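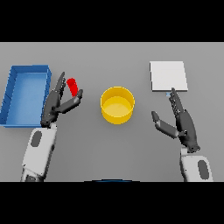
Catherine Purves wrote in the margin of our first draft that a survey about school lunch waste should begin with the children who throw nothing away, and she asked why we had left them out. We did not have a good answer, so we changed the plan. This report explains what we did in Petville after her comment.

1. Background

Our course asked every group to choose a problem of daily life and to study it for one term. We chose the food which is left after lunch at Moncrieff School. In the country where I grew up, lunch is eaten at home, and I was surprised that a child can receive a full meal and return most of it. My partners found this normal. This difference of opinion was useful in our first meetings, although it also made them long.

2. Method

We worked in the lunch room for 6 days in October. Two of us stood near the return counter and put the leftovers into three groups: vegetables, bread or rice, and everything else. We weighed each group with a kitchen scale. Milk was not included. The school served 300 meals each day, and the number did not change during our visit.

After the comment we added short talks with 12 children who had finished all their food. We asked them what they had eaten in the morning, at what time, and if they had chosen their own portion. The talks took place outside, after lunch, with permission from the parents.

3. Results

Vegetables were the heaviest group on every day except the one with soup. On average we collected 25 kilograms of leftovers per day. Cooked carrots came back more often than raw carrots. Rice came back most when it was served without sauce, and the kitchen told us they knew this already.

The children who finished everything did not give the answers we expected. We thought they would say they had skipped breakfast. Most of them had eaten it. What they had in common was that they asked for a small portion and went back for more if they wanted. Several did not know that the others could also ask for this.

4. Problems

On the second day the scale was set to pounds in the morning, and we had to convert the numbers later. We checked them twice, but a small error is possible. Also, the youngest class eats first and leaves quickly, so we may have missed some of their plates.

We wanted to compare our results with Kemau, the other school in the district, but their lunch room was closed for repairs until November.

5. Suggestions

The school could put a sign at the counter which says that small portions are allowed and that second portions are free. We also suggest serving raw carrots two times a week for one month and weighing the leftovers again. The kitchen agreed to try the sign first. The carrots must wait for the new order from the supplier, Tellura, which is made once each term.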